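4.2 Faint marks on plain grey surfaces

The inspection sheets used in the Kondmont and Winmont buildings ask for three things: where a mark is, what kind of mark it is, and whether it should be dealt with at the next clean. For strong marks the sheets were filled in much the same way by everyone. Scuffs from shoes, rings from cups and drips of paint were named with the same words and sent for cleaning at once. The trouble lay with marks that differ only slightly in tone from the surface around them. These make up a small share of the 3226 entries but a large share of the ones that were later changed or crossed out.

Grey was the most common finish in both buildings. It was chosen during the Petek refit for lockers, cupboard fronts, partition panels and most of the seat covers, on the grounds that it hides wear between cleans. It does this well enough. It also makes it hard to tell a mark from a shadow, and the comments written on the sheets show that inspectors knew this. "Could be the light" appears on sheets from both sites, and so does "look again in the morning".

We sorted the doubtful entries by the words used in them. Bands and lines are changes of tone with some direction to them, and inspectors often put them down to a fold in cloth, the meeting of two panels or light falling differently on two faces. Smudges are darker than their surroundings and have no outline. Patches are areas of slightly different colour, usually paler, that an inspector could give a rough shape to. A single stretch of grey may show all of these at once, as in Figure 4, where the lighter band slants down to the right and fades out in the lower part, and the smudge is only a cloudy deepening of the grey.
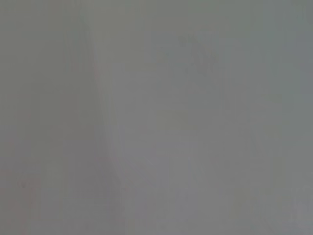

Last modified: 20 February 2019

Figure 4. Mottled grey with a paler diagonal band at left, a faint darker smudge towards the upper right of centre, and a small pale patch of yellowish green near the middle. None of the three has a firm edge.

Bands gave the least work. Most were passed over at the first inspection, and those that were entered tended to be struck out once the inspector had moved to another spot and seen the band move too. The few that stayed on the sheets were on seat covers, where a fold had been pressed in for long enough to hold dust. Brushing was noted as the treatment in these cases, and we have kept them in the tables under soiling.

Smudges were entered more often and agreed on less. Two inspectors working through the same corridor would place a smudge in the same area but draw it on the plan at quite different sizes, and the smaller drawing was usually the one made from further away. We did not try to decide which was right. For the counts in Section 5 a smudge is treated as one entry whatever its drawn size, and its position is taken as the middle of the first drawing.

Patches of colour caused a different difficulty. The sheet has boxes for "light" and "dark" but none for tint, so a patch that was slightly yellow or green had to be written in by hand. Some inspectors wrote it in and others ticked "light" and left it there. The handwriting on the earlier Winmont sheets is poor in places, and where we could not read the colour word the entry has been counted under "light" only. The revised sheet, in use at both sites from August, has a line for colour.

Wiping tests were carried out on 200 of the doubtful entries, using a cloth dampened with plain water and then, if the mark was still there, with the Grallon solution already stocked on the cleaning trolleys. Each test area was left for 90 minutes before it was looked at again. Entries on cloth were left out of the second step at the request of the building managers. An entry was classed as soiling if either step removed it or made it plainly weaker, as finish if neither step changed it, and as lighting if it could not be found again at the second look.

The last class is an awkward one. A mark that cannot be found again may have been a shadow, or it may have been taken off by somebody brushing past. The sheets do not let us separate the two, and we report the class as it stands. Entries that changed class between sites are listed in the appendix with the original wording.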